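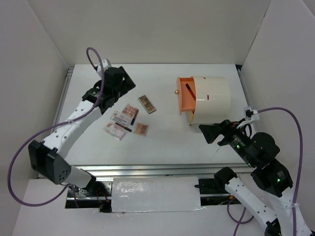 Figure 4. The two-arm cell with the cosmetics set. The drawer is open and holds a slender tube; palettes, pens and wrapped packets lie on the tabletop. Both arms reach in from the near side.

4. Execution Layer

4.1 Overview

The planner of Section 3, Jumus, gives out a list of steps such as "pick the square palette" or "close the drawer." It does not say which arm should move first, how fast, or what to do when the table no longer matches the plan. That work is done by Belay, the execution layer we describe in this section. Belay runs on the same workstation as the perception stack and talks to both arms over separate connections. It has three main parts: a table model, an arm arbiter, and a step runner.

We wrote Belay after trying to run Jumus plans directly. Most plans were correct when they were made and wrong by the third or fourth step. A pen had rolled, or a packet had come along with the object next to it. Replanning from scratch fixed these cases but was slow, and the new plan often swapped the roles of the arms for no useful reason. Belay tries small repairs first and calls Jumus again only when those run out.

4.2 Table model

The table model keeps one record for each object. A record holds a class, a pose, a shape estimate, a confidence value, and a container field. The container field is either "table," "drawer," "left gripper" or "right gripper." An object can have only one container at a time, and a change of container must be backed by a perception update. A closed gripper is not enough to say that something was picked. In early tests we did allow this, and the runner would then carry out a full place motion with an empty hand.

Poses come from the segmentation network and the depth fitting step. Records are updated whenever neither arm covers the object. When an arm does cover it, the record is frozen and its confidence drops over time. Once the confidence is below a threshold, the runner asks the covering arm to back away before the next step starts.

The cosmetics set is hard for this model in several ways, and Figure 4 has most of them in one place. The flat plastic-wrapped packets lie close together, and the segmentation network tends to merge them. A slim dark pen lying across two packets splits each of them into separate masks. Clear covers and clear wrap also give poor depth, so we do not fit a height to them. Their height is set by class, and their outline is taken from the color image only. The palettes are easier. Their frames give straight edges, and the fit is stable even when a gripper hangs over a corner.

For merged packets, the model keeps a group record. A group record has an outline and a list of possible members, but no grasp is allowed on it. The runner must first separate the group, either by removing an object that lies across it or by pushing one side with a closed gripper. After a push, the records in the group are deleted and built again. Trying to track the members through the push gave us more wrong labels than starting over did.

4.3 Drawer state

The drawer unit is treated as an object with one joint. Its body has a curved outline and a shiny surface, and a box fit to the body alone gave an unstable heading. We therefore take the heading from the open drawer when there is one, using the line through the front panel and the knob. When the drawer is closed, the knob is the only part we trust, and the heading is kept from the last time the drawer was seen open.

The joint value is the distance from the body edge to the drawer front. The table model stores this value together with a list of objects inside. The list matters for closing. A long, thin object can lie at an angle in the drawer, with one end near or on the edge of the body. The tube in Figure 4 lies this way. If the runner closes the drawer with an object in such a pose, the object may jam the drawer or be pushed out over the side. Before any close step, Belay checks each inside object against the volume that the drawer front and body will sweep through. If there is an overlap, the step is put on hold and a small step is added before it: nudge the object toward the middle of the drawer with one finger, look again, and go on.

The unit itself is not fixed to the table. Pulling or pushing the knob moves the body as well as the drawer, and the amount depends on how well the pull lines up with the joint. We considered clamping the unit down and decided against it — the same code has to work on the Wernholm cell, where the furniture is changed often. One arm can brace the body while the other works the knob. Jumus does not know about bracing, so Belay adds it on its own when both arms are free. When only one arm is free, the drawer is moved in short strokes, and the heading is read again after each stroke.

4.4 Arm arbiter

The arms share the middle of the table. The arbiter hands out regions of the work volume, and an arm may enter a region only while it holds the lock for it. Regions are swept volumes computed from the planned motion, padded on all sides. A fixed grid was used in the first version. It was simple, but one arm reaching across to the drawer locked most of the table, and the other arm spent its time waiting.

A lock request can be granted, queued, or refused. A request is refused when the other arm holds an object over the same region and has no free place to put it down. Refusals go back to the step runner, which tries the step with the other arm or picks another step whose conditions are already met. Two arms can also block each other, each waiting for a region the other holds. The arbiter looks for such loops every time a request is queued and breaks them by sending the arm with the empty gripper back to its rest pose. If both grippers are full, the arm that has moved less since its last place step is sent back.

Cables get their own volume. On both arms the wrist camera mount carries a cable that leaves the wrist in a loop and is tied to a white part of the arm farther back. The loop stands well outside the arm's own shape and changes with the wrist angle. We model it as a chain of spheres attached to the wrist, with radii chosen by hand to cover the worst case. The spheres are used for arm-to-arm checks and for checks against the side walls, but are ignored for contact with the table. Without them, the planner would find wrist turns that looked free and then pulled the cable tight.

4.5 Step runner

Each step is stored as a start condition, a motion, and an end condition. Both conditions are short tests on the table model. The runner checks the start condition just before the motion, not when the plan is made. If it fails, the runner searches a table of repairs. There are nine repair types, and they include regrasp, separate, nudge, brace, back away, and swap arms. A repair is itself a step with its own conditions, but repairs may not be nested. If a repair fails, control goes back to Jumus along with the current table model.

End conditions are given a time limit of 900 ms after the arm has left the region. The limit covers perception delay and the time a light object needs to settle. Pens were the reason for choosing a value this long. With a shorter limit, the runner accepted a pen pose while the pen was still rolling, and the next grasp closed beside it.

All steps, repairs, lock requests, and model updates are written to one log with a shared clock. A log can be played back without the arms, with the perception output read from file. We use playback as a regression test. The test set has 1282 logged steps from the Mullovmont cell, and a change to the arbiter or runner is merged only if every step ends in the same container state as before, or if a person has marked the new result as correct. Playback can't show whether a changed motion would have worked on the real arms, so changes to motion code are still tested in the cell.

4.6 Settings and limits

The queue between perception and the table model holds up to 2000 updates. It is far larger than needed in normal use, but it lets us pause the runner in a debugger without losing data. When the queue is full, the oldest updates are dropped and all confidences are set to zero, which forces a fresh look at the table before the next step.

Three weak points remain. First, the group record has no notion of stacking order beyond "lies across," so a pile of packets is separated from the top by guesswork. Second, objects inside the drawer are seen well only when the drawer is open far enough, and the model has no way to say how much of the inside is hidden. An object at the back may be missing from the list used in the close check. Third, the cable spheres are set for the present mounting. Moving a cable tie along the link changes the loop, and the radii must then be measured again. We have a script for this that steps the wrist through its range and asks the operator to confirm each pose, but it is slow, and it has to be run once for each arm.

The effect of each repair type on task success is reported in Section 5, along with runs in which the arbiter was replaced by the fixed grid.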